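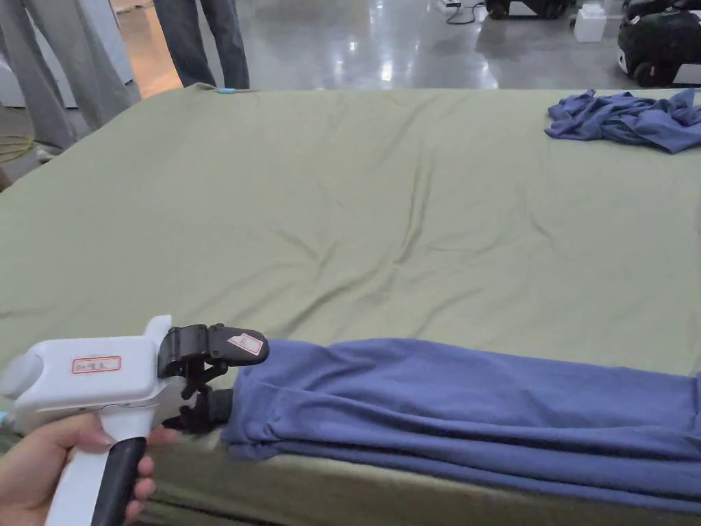 Caderno de oficina – Leitura e transcrição de documentos
30 de agosto de 2025

Prosseguiu a transcrição do copiador de cartas da casa McPhee, relativo ao comércio de cabotagem entre Kuvbridge e o porto de Padholm em meados do século XIX. Foram lidos os fólios 50 a 80. A mão é a mesma do caderno anterior até ao fólio 71; daí em diante surge um segundo copista, de letra mais inclinada, que abrevia os nomes das mercadorias e omite com frequência o destinatário. As abreviaturas foram desenvolvidas entre parênteses retos, conforme as normas da oficina. As duvidosas ficaram assinaladas com ponto de interrogação e aguardam segunda leitura.

O brigue Zika é mencionado em sete cartas. Em cinco delas trata-se de fretes de lã e sebo; nas duas restantes, a casa reclama do atraso na entrega de farinha destinada ao armazém de Padholm. A segunda reclamação remete para uma resposta da alfândega que não se encontra no copiador. Convém procurá-la na correspondência recebida, maço 178, cuja consulta já foi requisitada. 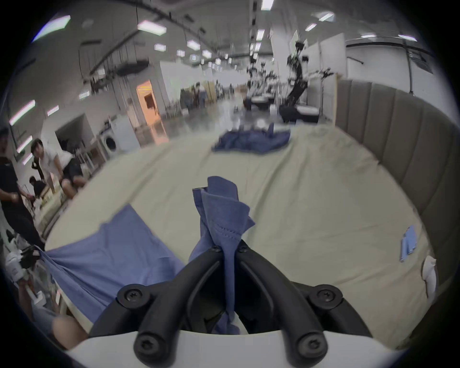
Pinça manual de dois dedos, com tecido preso entre as pontas.

Questão de datação. O fólio 63 traz apenas dia e mês, e a sequência encadernada coloca-o depois de uma carta de novembro. O conteúdo, porém, alude ao cais velho como ainda em serviço, o que contraria a carta precedente. Duas hipóteses: erro de encadernação ou cópia tardia de um original retido no escritório. A numeração a tinta parece posterior à costura e, portanto, pouco ajuda. Mantém-se a ordem física na transcrição, com nota de rodapé.

Quanto à grafia dos topónimos, registaram-se três formas para Padholm. Foi decidido conservar cada uma no texto e reunir todas no índice sob a forma moderna. O mesmo critério vale para as embarcações. Nas folhas já revistas, o nome do brigue aparecia normalizado em dois lugares – corrigido hoje.

Pendente:
– confrontar os preços da farinha (fólios 66 e 69) com o livro de contas da mesma casa;
– segunda leitura do fólio 74, margem inferior, onde a tinta atravessou o papel;
– verificar se o sinal em forma de cruz junto a certos nomes indica pagamento ou falecimento;
– acrescentar à tabela de pesos a medida usada no armazém de Kuvbridge.

O ficheiro de trabalho foi guardado na pasta comum com as notas de leitura em separado. A próxima sessão recomeça no fólio 81, primeira linha.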